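06/08/2024 - appeal bundle, Omholm matter

Read the trial transcript again with Joonas. The whole conviction rests on one witness, Pirjo Kinnunen, who says she knew the man by his walk from 19 metres off, after dark. Street lamp evidence is thin. Exhibit 7 is still missing from our copy of the list - Relu to write to the court office.

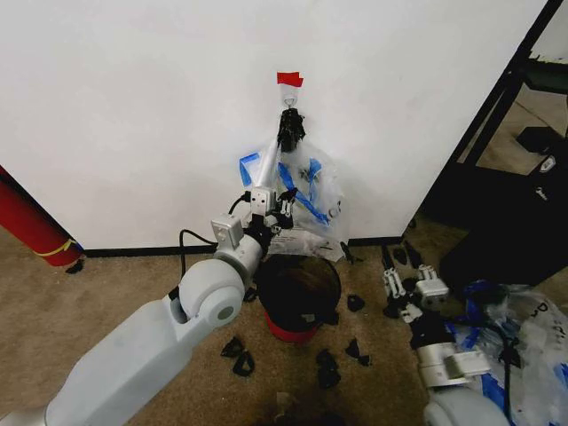

Grounds of appeal

Cut from seven to three. Identification goes first, then the judge's direction to the jury, then the late phone records. Teemu wants to keep the sentence point; I have put it in a separate note for now.

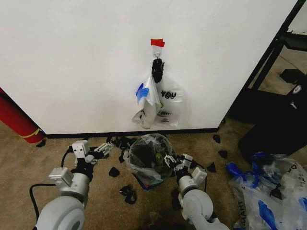 Can we bring in the lighting report if it was not used at trial?
Only with leave. We have to show why it was not obtained then, and that it could have affected the verdict. Kalevi is drafting the statement.

Page 2752 of the transcript has the lamp answer. Copy it for Relu.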